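Skip to content

Search this site Enter keywords Go

We use cookies to remember your settings and to count visits. Accept Manage choices

Old office computers get a second life at the Drolby repair room

If you have an old desktop computer gathering dust under a desk or at the back of a closet, the folks at the Drolby repair room in Lundon would be very glad to take it off your hands, and they don't mind one bit if it no longer starts.

The repair room opened its doors again in February after a winter spent painting and putting up shelves, and the first big delivery came in almost before the paint had cured — 600 desktops and workstations from Nazarenko, the engineering office across the river, which was clearing out two floors before its move. Every one of them has to be opened up, sorted and either rebuilt or taken apart for its pieces.

"People think a computer is one thing, and when it quits you throw the one thing away," said Rafia Mohmand, who runs the room and has been taking machines apart since her school days. "But it's a box of parts, and most of those parts are perfectly good. A power supply can go into another machine. The little plastic carriers that hold the drives are worth saving too, and you wouldn't believe how hard it is to buy just those."

The work goes slowly, and Mohmand likes it that way. The side panel comes off first, then the dust gets cleared out, and after that the processor, memory and drives are pulled and put into labeled trays. Whatever is left in the case is looked over before anyone decides what to do with it. Drives are wiped before they go anywhere else, and owners can ask for theirs back.

Finished computers will go to families and small clubs in town, with the first 3 promised to the reading room on Porner Street, where the old ones have been wheezing along for years. The group hopes to pass 2,000 machines in all by the time the lease comes up for renewal, a big number for a small room, but spirits are high and the coffee is good!

Drop-offs are welcome from 10 a.m. at the side entrance. Please bring the power cord if you still have it, and leave the monitor at home for now, as the shelves are full.

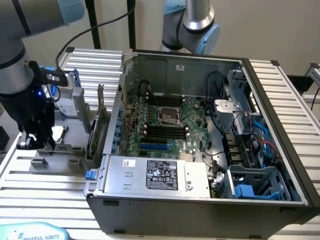 A desktop tower with its side panel off, showing the empty processor socket and memory slots.

Related stories
Where to take old batteries and bulbs in Lundon
Porner Street reading room adds evening hours
Spring swap shelf looking for lamps and small radios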